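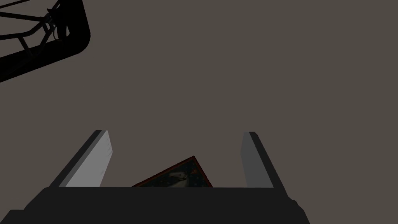
Robot arm coming to our packing bench, what happens to the packers?

Home Topics Unanswered Tags Members Log in

Malathi Rajan
November 17, 2021

Hello all, long-time reader, first time I've had anything to post. I run the packing end of a small warehouse in Heltmont. We sell framed prints, mirrors, wall hooks, that sort of thing, mostly online. There are five of us on the benches, and in the spring the owners want to put in a robot arm to lift the small framed pictures and set them in their boxes. The firm doing it is called Skostum. At the moment it only exists on a computer. They've got a simulated version with the gripper going down over a little picture, dark blue with a red frame and a white animal on it (I say horse, my brother Aravind says llama), and they run that over and over while they sort out the settings.

I've sat through two meetings now and I came out of both with lots about the arm and next to nothing about the people. We've been told no jobs are going. Fine, I believe the owners, they're decent. But when I asked what a packer's day looks like once it's in, I got "more varied". What does that mean?? Varied how?

Things that bother me, in no order. Two of my lot are on a bonus for the number of boxes they pack, and if the arm has the easy small ones then they're left with mirrors, which take ages. Also the chat. It sounds silly but we stand opposite each other all day and that's half the reason anyone stays, and the drawing I've seen puts the arm slap in the middle of the bench. And who's supposed to notice a chipped corner? We do that by hand now without thinking, you feel it as you pick the thing up.

On a busy day we send out 219 parcels and I'd guess well over half are small frames, so this isn't a little job at the edge of things. It's most of what we do.

Has anyone been through this, on the floor, I mean, not selling it? What should I be asking for now, while it's still only on a screen and they can change it? They're talking about April.

Delali Quansah

Yes, been through it, different trade (boxed crockery) but near enough the same set-up. Ours has been in for a good while and I'd say it was worth having, with some grumbles I'll come to.

Get the bonus sorted first, before anything gets bolted to the floor. Ours was done the wrong way round. The arm took the plain mugs, everyone's numbers dropped the same week, and two people were out of pocket for a month before payroll caught up. There was real bad feeling about it and it all got aimed at the machine, when it was the spreadsheet that wanted changing. Ask for the bonus to be frozen at each person's average while the thing beds in, and get it in writing. Then work out a new one when you know what's left for people to do. In our case they dropped box counting altogether and put a bit on the hourly rate, and I don't know anyone who'd go back.

"More varied" in my place meant this. You keep it stocked, so you're bringing goods to it and taking boxes away. You clear it when it stops, and it'll stop a lot at first. You do everything it can't hold. So there's more walking and less standing still, and my knees were glad but one of the older ladies found it hard going, and they had to find her a seat at the labelling end. Worth thinking about who on your team would struggle, and saying so early.

Being the one who restarts it is a proper job and it should be paid as one. With us it just landed on whoever was stood nearest, which was me, every time, and I was doing it for nothing until I kicked up a fuss. Ask how many people get trained. Push for all five of you. If it's only one then that person never gets a holiday in peace.

On the chat thing, not silly at all! Ask them to turn the bench. Ours went in along the wall in the end and we kept our facing tables. They'd drawn it in the middle because that's where the empty bit was on the plan. It cost them a longer cable and some moaning.

Harish Kamath

It'll be fine, we had one called Onyeka (the packers named it) and after a few weeks it's just like having a noisy fridge in the room. Take biscuits to the engineers and they'll tell you more than the manager will.

Only thing I'd add is find out who you ring at six in the morning when it won't start.

Yaa Tetteh

I'm from the other side, sort of. I used to set these up for a living (not for the firm you mention, I don't know them) and now I look after a floor with three of them, so I've had it from both ends.

You're asking at the right time. While it's all in simulation, changing where the arm stands or which way round the boxes come is an afternoon's work. Once there's a cage and a power feed in, the same change is a quote and a sulk. So ask to sit next to whoever is running it and take one of your packers along. Bring awkward stock! In the simulator every frame is probably perfect and lying on a nice plain surface. Bring the one with the glass that slides about, the one with the hanging wire sticking out at the back, and the one the supplier always sends in a bag that's too big. They need to know about those and they generally don't, it's no one's fault, they've been sent a product list and some measurements.

Chipped corners: I'd worry about this one more than you are. A two-fingered gripper closes on a frame and lifts it. It may know how wide the thing is and how hard it's squeezing, and that's often your lot unless somebody has paid for a camera check. On our floor returns for damage crept up after the first one went in, and it took us far too long to see that the packers had been our inspectors all along without it being written in anyone's duties. We ended up putting a person ahead of the arm who picks up each item, looks it over and lays it down for the machine. Some people like that job and some can't bear it, so we swap every couple of hours. If your owners have budgeted for fewer hours on the bench, that person won't be in the budget, so raise it now.

Couple of other bits. Ask what's being recorded. Ours logs every stop and how long it was stopped for, and a supervisor started using that to work out who was slow to clear it, which went down about as well as you'd imagine. We got it agreed that the log is for mending the machine and isn't to be brought up in anyone's review. Ask as well about the pace. The trial might say it can do 163 an hour, or whatever figure they've got, and somebody upstairs will write that on a board. But a person has to feed it, and if the arm sets the speed then your packer can't stop to blow her nose. We have a small holding table in between so that people can get a bit ahead and then have a breather.

I disagree with Delali a little on training everyone at once. I'd do two first, properly, with time off the bench to learn it, and then have them teach the other three. People ask a workmate the questions they won't ask an engineer. But everyone should know how to stop it on day one, no exceptions.

Delali Quansah

Fair point on the two first, that's probably better than what we did. And yes to the holding table, we use an old trolley.

Malathi Rajan

Thank you all so much, this is more use than both meetings put together. I've written to the owners about the bonus and the checking job and I've asked for one of us to go over and sit in with the Skostum people. I hadn't thought about the hanging wires at all, and we've got a whole range of frames where they stick out like whiskers. Not sure where I'll get with moving it to the wall, there's a radiator, but I've asked. Will come back and say how it goes after April.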